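Groltby Home & Workshop Forum > Small spaces > One table for everything

Pliers, plate and blocks on the same table – how do you keep order?

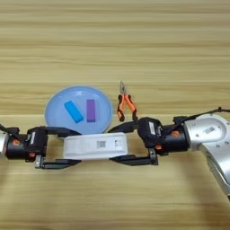 4 min read · 8 replies

**presen_flat** (thread starter)

Hello all. I have read this forum since August but this is my first thread, so please excuse my English, I try to write it carefully.

We have one table in our flat. It is a light wood table with a striped grain, and it must be the dining table, the play table and the repair table. On a normal afternoon it holds a pale blue plastic plate with two blocks on it, one cyan and one purple, then the pliers with the orange handles, then the long white case. All of these things belong in different places. The blocks belong with the toys, the plate belongs in the kitchen and the pliers belong in the tool drawer in the hall.

My problem is not that the table is very full. Four or five objects are not many. But every evening before dinner we have the same discussion about which thing goes where, and each of us believes that the other one will do it. Then we push everything to one side and eat on the other half.

I have two ideas. The first is to keep one tray on the table, and all that is left over goes in the tray. The second is a strict rule that nothing stays on the table after 6 p.m. My wife likes the tray and I like the rule. What works in your homes?

**oakandoil**

Tray, no question. We have had one for years. A strict rule works until the first bad day and after that it is gone.

I would look at the pliers first, though. If you use them every week at that table, then a drawer in the hall is the wrong home for them. Put a hook or a small box within reach of the table. People put things back when it takes two steps. They do not when it takes 20.

**hamis_corner**

I have to disagree with oakandoil about the tray. In our house the tray became a second table on top of the first table. After one winter I emptied it and found batteries, a broken zipper, school letters and a spoon. A tray only moves the decision to another day.

What helped us was the opposite: a basket that is carried away each evening, by whoever did not cook. It goes through the rooms and comes back empty. It takes us 8 minutes.

**presen_flat**

Thank you both. The basket is interesting, but I am afraid it will stand full in the hall. We are a little bit lazy.

The hook for the pliers I can do this week. There is a free piece of wall beside the window.

**lintbucket**

Please do not hang pliers where small children can pull them down. If somebody plays with blocks at this table, then put the hook high. A heavy pair falling from a wall hook is not nice for a foot, and not nice for the floor either.

Also I want to say something for the plate. I think a plate under the blocks is a clever idea. My daughter had a plastic plate for her little pieces and she understood at once that the pieces live on the plate. When it was time to eat, she carried the plate away with everything on it. Maybe you already have your tray – it is round and blue.

**presen_flat**

lintbucket, this made me laugh, and I think you are right. We always take the blocks off the plate, wash the plate and return it to the kitchen, and the next day it comes out again. I will let it be a toy plate and buy another one for the kitchen.

**slow_joiner**

A word about the table itself. Is the top oiled or lacquered? In a photo I cannot tell. If it is oiled, I would put a piece of felt or cork down before any tool work. The steel end of a pair of pliers will mark soft wood very quickly. I have a dent in my own table from exactly this, and after 200 grit paper and two coats of oil I can still find it with my finger.

**oakandoil**

Agree with the cork. I do not agree that every dent must be sanded. It is a table for living.

**slow_joiner**

I did not say every dent. I said mine. But a family table that also serves as a bench should have some protection, and a cork mat costs less than a can of good oil.

**presen_flat**

It is oiled, I believe. The seller told us so, but we never renewed it. I will look for cork, the shop in Figueroa Street has it by the meter.

Now the last object, the long white case. It has a rounded shape and smooth sides, so nothing can be stacked on it, and it is too long for our shelf. It has two small printed labels on the front. My wife would like to peel them off, because they look untidy. Would you do it?

**hamis_corner**

Leave the labels, at least the one with the QR code. I once peeled a label from a case like that and half a year later I needed the number to order a new part. If they disturb you, turn the case with the labels to the wall.

**lintbucket**

Or take a photo of the labels and then peel. A hair dryer on low makes the glue soft. Try one corner first.

**hamis_corner**

A photo gets lost between 788 other photos. Speaking from experience.

**slow_joiner**

For the storage: two simple brackets under the table top, with a strip of felt on them, and the case slides in from the side. Measure your knees first. I made one of these too low and I regretted it at every meal.

**presen_flat**

Under the table is a very good place, I did not think of it. So the plan is: high hook for the pliers, the blue plate becomes the block plate, cork mat for repairs, brackets for the case. The labels stay until we agree at home. I will write again when the brackets are up.

Tags: small spaces, dining table, tool storage, toys, tidying

Comments from readers (3)

**wendeltreppe:** We have used the basket method from hamis_corner for one month. It works on most evenings. On the others the basket stays on the stairs.

**northkitchen:** Be careful with brackets if your table has a drawer or a crossbar. I had to saw one shorter.

**two_left_gloves:** I am still for the 6 p.m. rule. We keep it, with two teenagers, and the table is clear for dinner.

This thread has been viewed 296 times.

Contact the moderators | © Groltby Home & Workshop Forum | Back to top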